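Faz meses que eu queria escrever sobre a gaveta. Quem trabalha com papel, tecido ou qualquer coisa que precise ser cortada sabe do que estou falando: aquela gaveta onde tudo entra e nada sai. A minha tinha de tudo, e em julho ela simplesmente parou de abrir. Puxei, puxei, e a frente ficou na minha mão.

Então resolvi fazer direito (finalmente!). Estendi um pano cinza na mesa e prometi a mim mesma que só voltaria para o lugar o que eu usasse de verdade.

## Primeiro, as tesouras 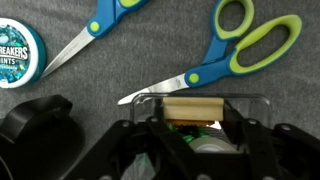

Eu adoro tesoura. Pronto, falei. Tenho opinião sobre cabo, sobre peso, sobre o barulhinho que a lâmina faz quando fecha, e já discuti por mensagem até tarde com a Viola Gatti sobre se vale a pena mandar afiar ou comprar outra. Para o dia a dia, o que mais me ganha é cor forte no cabo, porque no meio de retalho e papel a gente precisa bater o olho e achar. Essas de azul com verde-limão são perfeitas nisso, até a rodelinha do pivô é verde! E ficam lindas do lado da latinha redonda de balas de menta, com aquela tampa de cristais azuis brilhantes que eu me recuso a jogar fora quando acabar. Lata pequena com tampa é ouro: alfinete, clipe, botão solto, cabe tudo.

Minha regra para tesouras ficou assim:

- uma só para papel, e papel mesmo, sem fita adesiva
- uma só para tecido
- uma para o resto, que pode sofrer

Marquei cada uma com um pinguinho de esmalte por dentro do cabo. Já errei duas vezes, mas estou aprendendo.

## Canetas e marcadores

Essa parte foi a mais demorada. Testei tudo numa folha de rascunho, um risco para cada um, e fui separando sem dó. Contando com as hidrocores velhas, eram 84. Oitenta e quatro! Fiquei com bem menos e não senti falta de nada até agora. Marcador de quadro eu guardo deitado, hábito que peguei no tempo em que dava oficina de encadernação no Cidport e vivia escrevendo medida de caderno na lousa.

Comprei também uma caixa organizadora da Vernar, de 76 reais, e confesso que me arrependi um pouco. É bonita, mas as divisórias são baixas e tudo pula de um lado para o outro quando abro a gaveta. Os potinhos transparentes que eu já tinha em casa funcionam muito melhor.

## A mesa no meio do caminho

Adoro esse momento em que está tudo espalhado e dá para enxergar o que combina com o quê: o papel quadriculado junto do pano roxo, o rolinho de fita perto das tesouras, a caneca preta de café ali no meio fazendo companhia.

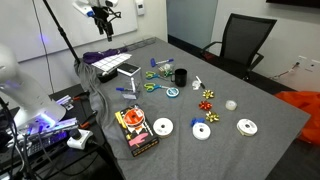 Merja Koivisto me escreveu dizendo que faz o contrário: nunca esvazia a gaveta inteira, tira um punhado por dia, arruma aquele punhado e fecha. Segundo ela, assim não dá tempo de cansar e a casa continua funcionando. Achei genial para quem tem paciência. Eu não tenho, preciso ver o conjunto, mas vou tentar o método dela no armário dos tecidos, que me assusta bem mais.

Ainda falta decidir onde guardar as fitas adesivas. Em pé elas rolam, empilhadas eu nunca acho a que quero. Pensei num varão fininho preso na lateral da gaveta, com os rolos enfiados. Se alguém já fez isso, me conta nos comentários, de preferência com a medida do varão!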